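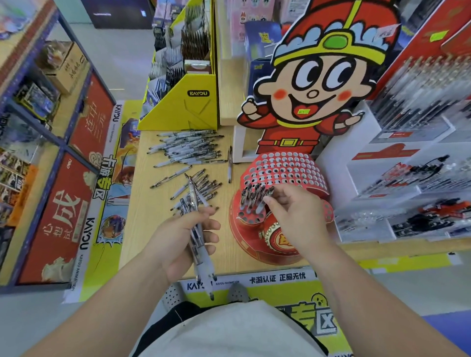 # ペン立てタスク:人の手のデモを再生すると左手が途中で開いてしまう

**起票:** Solange Kennedy
**担当(Fendton側):** Harpreet Lemieux さん
**製品:** Viltstead(デモ変換・再生)、Bergeron 双腕機
**場所:** Ondisden の文具・カード売り場/戻ってからは作業室
**状態:** 解決(宿題あり、末尾)

## 何が起きているか

こんにちは、Solangeです。また長くなりそうなので先に要点だけ書きますね。

文具売り場のペンを赤いペン立てに立てていく作業を、人の手でやって見せて、それを Viltstead で変換して Bergeron の双腕に再生させています。左手でペンを束のまま持っておいて、右手がペン立て側で仕事をする、という分担です。で、再生すると右手はそこそこ真似してくれるのに、左のグリッパが途中でぱかっと開くんです。束で持たせたペンが全部落ちます。毎回、ほぼ同じところで。

しかも開いたあと、何事もなかったように続きをやるんですよ。左は空っぽのまま、右は律儀にペン立てに通ってます。かわいいんですけど、困ります。

見せる側の手はもちろん開いていません。録画を何度見ても、左手はずっとペンの束を握ったままです。

## 環境

- デモの取り方:頭の高さからの見下ろし映像+手の追跡。手袋もコントローラもなし、素手です
- 変換:Viltstead の「両手・卓上」プリセットから出発して、こちらで少しいじってあります(これがあとで効いてきます……)
- 再生先:Bergeron 双腕機、平行グリッパ。作業室に同じ高さの机を用意
- 小道具:売り場のと同じ赤いペン立て。円筒で、上の面に丸い穴が何列も並んでいるタイプ
- ペン:軸が透明なもの。左手の束は黒い先を下に向けて持つ

売り場のほうは正直、物が多いです。KAYOUの黄色い什器があって、男の子のキャラクターの大きな厚紙パネルがペン立ての後ろに立っていて、ばらのペンも机にいっぱい。作業室には什器もパネルもありません。この差は最初から気にしてました。

## 再現手順

1. 変換済みのエピソードを Viltstead で開く(どれでもいいですが、長めのものが確実)
2. 左グリッパにペンの束を手で持たせて、閉じ確認をする
3. 再生速度は等倍で開始
4. 右手がペン立てに向かって近づくところで、左が開く

エピソードは長いもので3000フレームあります。最初の右手の往復では開かないことも多くて、「お、今日は調子いいじゃん」と思わせておいて、後半で落とします。性格が悪い。

## やってみたこと(自分でやったぶん)

### グリッパの力を疑う

まず機械のせいにしました。すみません。左グリッパの把持力を上げて、束を持たせてじっと待つ。落ちません。腕を振っても落ちません。再生を流すと落ちます。

ログを見たら、力負けして滑ったんじゃなくて、ちゃんと「開け」の指令が来ていました。つまり Bergeron は言われたとおりにやっただけ。ここで機械さんに謝りました。

### 透明な軸を疑う

次に、軸が透明だから物体側の認識がだめで、「何も持っていない」と判断されて開くのかな、と。Jairo(うちの Jairo Zapata です、変換まわりを一緒に見てくれてます)も最初はこの説でした。白っぽい木目の机に透明の軸って、深度センサにとっては嫌な組み合わせですからね。

試しに作業室で、不透明な黒軸のペンに替えて短いデモを取り直してみました。手順はまったく同じ。左手で束、右手でペン立て。

結果、同じところで開きました。がっかり半分、ほっとしたのが半分です。売り場のペンを全部替えるわけにはいかないので。

### 背景を疑う

あのパネル、男の子が両手を上げてるんですよ。片方は親指を立てて、もう片方は手のひら。絵の手を本物の手と間違えて拾ってるんじゃないの?と Trevor Sutherland が言い出して、これは一瞬みんな信じました。だってすごくありそうじゃないですか!

手の検出結果を映像に重ねて流してみたところ、たしかにごくたまに、手のひらの絵に候補が出ます。でも信頼度が低くて、採用される前に捨てられていました。そして黒軸ペンのデモを取った作業室にはパネルがないのに、やっぱり開く。Trevor の説は主犯ではなし。ただ気持ち悪いので、パネルの範囲はマスクをかけておきました。

この時点でチケットを上げました。エピソードを添付しています。

## Harpreet さんとのやりとり

Fendton の Harpreet さん、返事が早くて助かりました。やりとりをそのまま貼ると長いので、私の言葉で残しておきます。

**金曜 10:20 Harpreet さんから**

変換後の指令値じゃなくて、変換前の「手のラベル」を見てほしいとのこと。左手・右手の割り当てがフレームごとに記録されているそうで、私はそんな列があるのも知りませんでした。表示設定でデフォルト非表示です(ここ、出しておいてほしい……要望として書いておきます)。

**金曜 11:05 私から**

見ました。ありました、入れ替わり!

右手がペン立てに近づくとき、両手の距離が縮まって、ペンの束と右手の指が映像のうえで重なりかけるんですね。そこで左と右のラベルが2フレームだけひっくり返っていました。たった2フレームですよ。目で見てもわからないはずです。

右手はそのとき指を開いています。だから入れ替わった瞬間、左グリッパに「開いた手」の値が入る。なるほどー、と声が出ました。

**金曜 11:30 Harpreet さんから**

でも2フレームなら普通は平滑化で消えます、とのご指摘。そちらのプリセット、どこか変えていませんか?と。

**金曜 11:34 私から**

……変えてました。

**金曜 11:50 私から(白状編)**

八月に別の作業(箱を棚に出すやつ)をやったとき、把持の閉じが遅れて箱をつかみ損ねるので、把持信号の平滑化の窓を50フレームから5フレームに縮めていたんです。箱の作業ではそれで大成功だったので、そのまま自分用プリセットに保存して、すっかり忘れていました。変更メモは残していません。

でも、ここでひとつ腑に落ちないことがあって。窓が5フレームなら、2フレームの乱れは薄まって、しきい値の手前で止まりそうなものです。計算しても、ぎりぎり開かないほうに転ぶんですよ。なのに開く。しかも、開きっぱなし。

**金曜 14:15 Harpreet さんから**

「開いたら、次のはっきりした閉じ動作が来るまで開いたままにする」という保持の設定が入っていませんか、と。入っていました。それと、この設定が有効だと把持のしきい値が敏感な側の値に切り替わるそうです。これで両方説明がつきました。

左手の人間は束をずっと握っているので、「はっきりした閉じ動作」なんて二度と来ません。だから一回でも誤って開いたら、最後まで空っぽ。前半で助かることがあるのは、往復のたびに入れ替わるわけではないから、というだけの話でした。

## 原因まとめ(うち用)

- 両手が近づいたところで、左右のラベルが2フレーム入れ替わる
- 箱の作業用に縮めた平滑化の窓と、保持の設定が残っていて、誤った「開き」がそのまま通り、しかも戻らない

グリッパは無罪。透明ペンも無罪。パネルの男の子は、まあ、執行猶予くらい。

## 直したこと

### 設定側

左手だけ、平滑化の窓を50フレームに戻しました。左は束を持っているだけの役なので、反応が遅くてもぜんぜん構いません。右は5フレームのまま。右まで戻すと、指を開くタイミングが遅れて、ペンを連れて帰ってきてしまうんです(やってみました。ペン立ての穴に半分入ったペンをもう一度引っこ抜いてくるのを見て、Jairo が机に突っ伏してました)。

左右で別々の窓にできるのは Harpreet さんに聞いて初めて知りました。「詳細」を開いて、さらに「手ごと」のチェックを入れると出てきます。

保持の設定は両手ともオフ。

### データ側

ラベルの入れ替わりそのものも直したかったので、Viltstead の「連続性で割り当て直す」を全エピソードにかけました。手首の位置が前のフレームから飛んだら左右を疑う、というやつです。かけたあと、もう一度ラベルの列を流し見して、ペン立ての手前のところは特にゆっくり確認。残っていたのは手でぽちぽち直しました。地味です。お茶が冷めました。

ひとつ注意。割り当て直しをかける前に、必ず元のエピソードを別名で残すこと。上書きされます。確認ダイアログは出ますが、あれは勢いで押します、私は。

### 見せ方側

デモを見せる人間のほうも少し変えることにしました。

- 左手の束は、ペン立てのそばに寄せすぎない。右手が行き来する通り道を空けておく
- 右手は左手の上をまたがない。手前から回す
- 束を持ち替えたくなったら、途中でごにょごにょやらずに、いったん右手を引いてから
- 急がない(売り場だとつい急いじゃうんですよね、お客さんの目もあるし)

最後のは Darcy McIntyre にも言われました。Darcy は遠隔操作でデモを取るほうの担当で、操縦桿ごしだと嫌でもゆっくりになるから左右の取り違えなんて起きないよ、と得意げでした。そりゃそうでしょうとも。でも遠隔だと、束からペンを繰り出すような指先の細かい動きがどうしても出ないんです。この作業に関しては素手で見せるほうに分があると、私はまだ思っています。

## 直したあとの再生

土台の設定を変えたので、同じエピソードを最初から等倍で流しました。

左、開かず。最後まで握ってます。いつも落としていたところを通過したときは、作業室で小さく拍手が起きました(Trevor と私だけですが)。

右手のほうは、穴に対して少し斜めに入っていく癖が残っています。赤いペン立ての上面が曲面になっているので、端の列の穴ほど角度が合いません。人間は手首でなんとなく合わせちゃってるところで、変換するとその「なんとなく」が丸められるみたいです。縁に当たって止まることがあり、そのときは接触検知がちゃんと働いて腕が引きます。壊れる方向ではないので、本件とは分けます。

黒軸ペンのデモでも流して、こちらも左は開きませんでした。

## 宿題

- [x] 左の平滑化の窓を戻す
- [x] 保持の設定をオフ
- [x] 全エピソードのラベル割り当て直し
- [x] パネル範囲のマスク
- [ ] プリセットに名前と用途のメモをつける(箱用/ペン用)。担当:私。はい、やります
- [ ] 端の列の穴の角度ずれ。別チケットで Jairo が起票
- [ ] Darcy の遠隔デモと素手デモを混ぜて学習に入れたとき、左手の値の癖が違いすぎないか確認
- [ ] 新しい見せ方で、売り場のデモを取り直す。お店の人と時間帯の相談から

## Fendton への要望

Harpreet さん宛て、急ぎません。

手のラベルの列、最初から表示にしてもらえませんか。せめて入れ替わりが疑わしいフレームに印がついていたら、私は把持力をいじって半日つぶさずに済みました。あと、保持の設定をオンにするとしきい値まで変わる件、画面のどこかに一言書いてほしいです。マニュアルには載っていました、読んでいなかったのは私です。

**16:40 Harpreet さんから**

印をつける件は開発に回してくれたそうです。しきい値の注意書きは次の更新で入れる予定とのこと。ありがとうございます!

本件はこれで閉じてもらって大丈夫です。角度ずれのチケットでまたお世話になります。

Solange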